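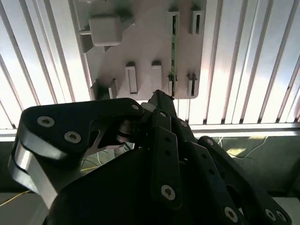
第4讲 腕部相机与多指手的台架装配

本讲接续上一讲的手指连杆装配,内容为:把装好的多指手放到台架上,对准固定在竖直面上的安装板,完成第一轮接近动作。所用场地为Esanthorpe共享工坊,讲义由Ezequiel Magaña整理。自己在家搭建的学员,台架尺寸可以不同,坐标系的定义须与本讲一致。

4.1 术语

安装板:浅灰色塑料件,正面有凸起的卡扣和带槽的插片,用来夹持窄条电路板。
基准面:安装板正面,记为P。
指尖点:每根手指末节前端的几何中心,记为T1至T4,拇指为T1,食指为T2。
接近方向:由掌心指向P的方向,在腕部坐标系中取z轴正向。

4.2 机械检查

上电之前逐项检查,结果填入装配记录表。

(1)连杆。手指连杆为黑色,用银色螺钉紧固。用手轻推每一节,转动应连续,无卡滞。若有卡滞,先松半圈螺钉再试,不要直接加润滑脂。
(2)拇指根部。此处连杆与铝板叠装,两者的边缘应平行。叠装件错位会使T1的零位整体偏移,后面的标定无法补偿。
(3)线缆。手掌后方的细线留出弯曲余量,全行程内不得绷紧。线束不得穿过手指闭合区域。
(4)安装板。用手按压四角,板面不应晃动。卡扣有裂纹的板不再使用。

4.3 零位标定

控制程序沿用Mellent,配置文件由上一讲的模板复制。步骤如下:

先将各指手动展开到机械限位,读取编码器值并保存。再发送半握指令,各关节停稳后第二次读取。两次读数之差应与模板中的行程一致;差值超出容许范围的关节,单独重做,不必重做整只手。

食指的近端关节转角上限设为90度。软件限位必须小于机械限位,留出的余量写入配置文件的注释行。拇指的限位单独给出,不得套用其余手指的数值。

4.4 接近动作

窄条电路板竖直装在安装板上,侧边朝外。从腕部看过去,板只有一条很窄的绿色边缘,面积小,容易与背景混淆。因此本讲不用颜色分割求板的位置,而用卡扣的轮廓求P的位姿,再由板相对卡扣的已知尺寸推算板的下端。

动作分两段。第一段在自由空间内运动,手指呈松弛的半握姿态,食指略伸,到达P前方的预备点。第二段沿z轴低速前进,T2朝板的下端靠近。第二段只允许食指关节运动,其余手指保持位置。电机电流超过阈值即停止,并沿原路退回预备点。

电流阈值先取低值。误停次数过多时逐级上调,每次上调后重复同一组动作,并记录退回前的最后一帧数据。

4.5 光照问题

背景为白色竖条时,逆光会使安装板正面偏暗,卡扣的槽口与其投影难以区分。处理方法有两种:

a. 固定曝光,以安装板表面为测光区域,允许背景过曝。
b. 在腕部一侧加漫射光源,方向与接近方向成一定夹角。

本课程采用方法a。自动曝光在手指进入视野后会发生跳变,黑色连杆面积越大,跳变越明显,轮廓提取结果随之不稳定。使用Doucette支架的小组如果改用方法b,须检查光源支臂与拇指的干涉。

金属横杆上沿的高光会被误提取为直线特征。在图像预处理中给横杆区域加掩模,掩模随腕部位姿更新,不能写成固定像素范围。

4.6 数据记录

每次运行保存关节角、电流、图像和时间戳,四者使用同一时钟。本组的记录共769条,其中17条缺少电流数据,计算阈值时剔除,计算轮廓误差时保留。剔除规则写在脚本里,不要手工删除文件。

4.7 作业

写出从腕部坐标系到基准面P的变换矩阵,注明各项来源。用自己的台架数据画出第二段动作中食指电流随位移变化的曲线,标出停止点。说明所选阈值,并附配置文件。

图纸编号沿用Markum目录,文件名中不要加空格。作业提交到课程共享文件夹,下一讲开始前截止。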